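Our second stop was Prustov's returns site in Fovstead, where shoes sent back by customers are sorted and paired. The site handles 600 pairs a day, and Chrysoula Panagiotou showed us the room where staff teach the new sorting arms.

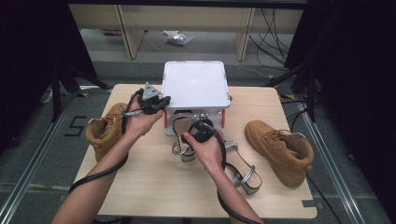
Sandals and boots on the teaching table, with a hand-held gripper in each hand.

Octavio Cusi used to pair shoes on the line. He now spends two hours of each shift at a table and the rest checking the arms' work. His wrists are better for it, he told us, but he misses the talk on the line. No jobs have gone so far. Pay for the teaching work is still being sorted out.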